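The Night Bus to Dulley

She had 14 minutes. Fourteen, and the line at the ticket window not moving, and the man at the front paying in coins.

Dulley was the last stop. Past Shetty, past the quarry, past the long bridge at Brakance where the bus always slowed down like it was scared of the water. She hadn't made the trip in years. Her mother's voice on the phone that morning, flat, the way it got when something was really wrong. Come if you can. Then the click.

So. A bag with the wrong shoes in it. No toothbrush. February, and she'd brought the thin coat.

The man found his last coin. The line moved.

"Dulley," she said. "One way."

"One way?"

"I don't know when I'm coming back."

He slid the ticket under the glass. Seat 231, which made no sense, the bus didn't have that many seats. She didn't ask. She ran.

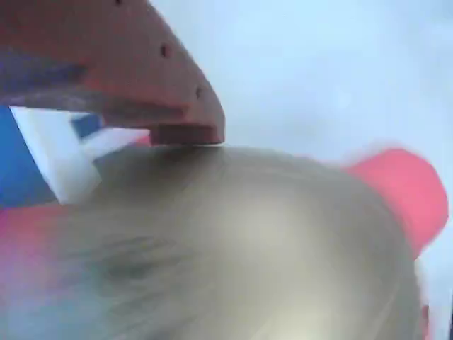 The bus smelled of oranges and wet wool. She took a window near the back and put the bag on her knees and held it there, like somebody might want it. Out past the depot the streetlights quit one by one. She thought about the kitchen in Dulley. The clock over the stove. The gray dome of her grandmother's bread cover, big as a drum, and how as a kid she used to rest one finger on top of it, just the tip, not pushing, and wait to be told no. Always told no. She'd lift it anyway when the room was empty. Half a loaf, usually. Once a letter, folded small, that she put back without reading and had been sorry about for most of her life.

Who hides a letter under the bread?

Her mother would know. Her mother had never said.

At Shetty two people got off and a boy got on with a cello. It took him forever. The driver didn't say a word, just sat there with the door open and all the heat going out. Then the boy sat down across the aisle with the case between his knees and went strait to sleep.

She tried her phone. No bars. Tried again at the quarry. One bar, then none. She wrote a message anyway. On the bus. Is it the heart again? Deleted it. Wrote, On the bus. Left it at that, and watched the little wheel turn and turn and not send. 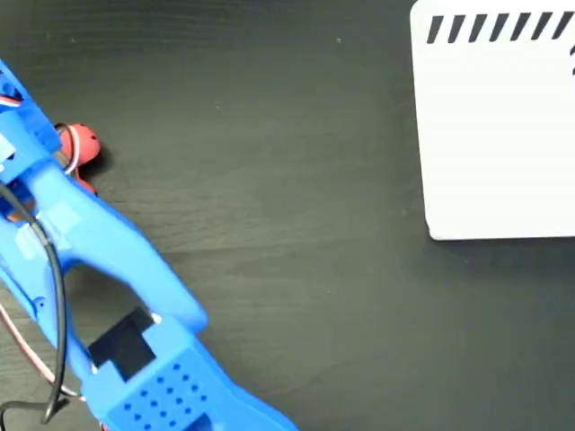

Gomico Library Writing Club / Winter Stories / Short Fiction

The bridge at Brakance was 3000 feet long, her father used to say, and every foot of it built by people who couldn't swim. She never found out if that was true. He said a lot of things. He said he'd be back by supper.

The bus slowed. Of course it did. She looked down at the water and there was no water, only dark, and her own face on the glass with the cello boy asleep behind it.

The letter was his. She knew that all at once, halfway across, the way you know you left the stove on. His handwriting on the fold. She'd seen it, she'd been nine, she had seen it and put the lid back down.

And her mother had baked bread every week after that. Every week. Lifted that lid and set it back, lifted it and set it back.

The phone buzzed. She nearly dropped it.

Your mother is fine, the message said, from a number she didnt know. She is in the kitchen. She wants you to know he's here.

She read it again. He's here.

The bus came off the bridge and picked up speed. 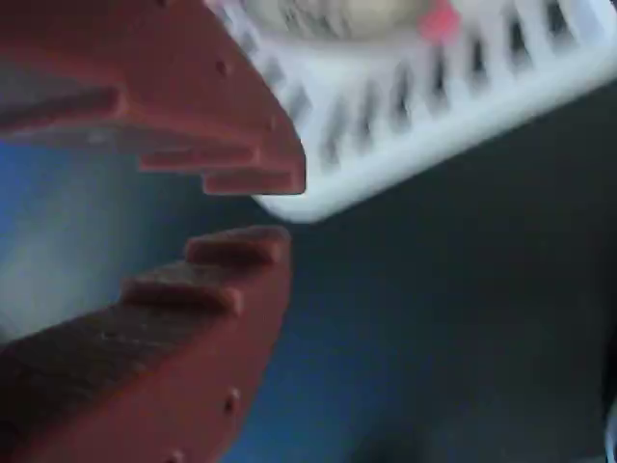
The upper finger, with its stepped tip.

Dulley at ten past four in the morning. One light on at the station, one taxi, the driver asleep with his hat over his eyes. She didn't wake him. She walked. The wrong shoes turned out to be the right shoes, flat ones, good for ice.

Up the hill, past the school. Past the store with 1000 keys on hooks in the window, none of them for anything. The house was lit in every room. She could see two people at the table through the curtain, not talking, and the bread cover between them.

She stood at the gate with her hand on the latch. It was so cold it burned.

Somebody inside got up. Put the kettle on. Got down a third cup.

She opened the gate.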